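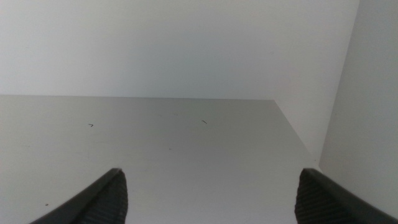
How long should a freshly painted shelf cure before you load it up? I give it a full week with the doors open, longer if the shop is humid.

Saturday, August 24, 2019

Print | E-mail this page

Back on the white cabinet for the Messina job today. I'm calling the inside finished, and I'm pretty happy about it! Plain walls, plain gray shelf, no hooks, no rails (we went back and forth on rails all of January and I'm glad we dropped them). Matte on the back wall was the right call - gloss in a box that small would have driven me nuts every time I reached in.

Paint is two coats of the Bollutby white, two hours between them. The can says three, so don't copy me on that one. I used 147 grams for the whole inside, written down here so we can order properly for the Binilville cabinets. The leftover is on the rack with a strip of blue tape on the lid.

Still open: whether the shelf gets a liner. Kato sent samples and the thin one curls at the corners, so I've got it flat under the big dictionary till Monday. If it still curls I'd skip the liner and just wipe the shelf down - damp cloth, no spray, please, it leaves streaks on the gray.

3 comments | 2 shares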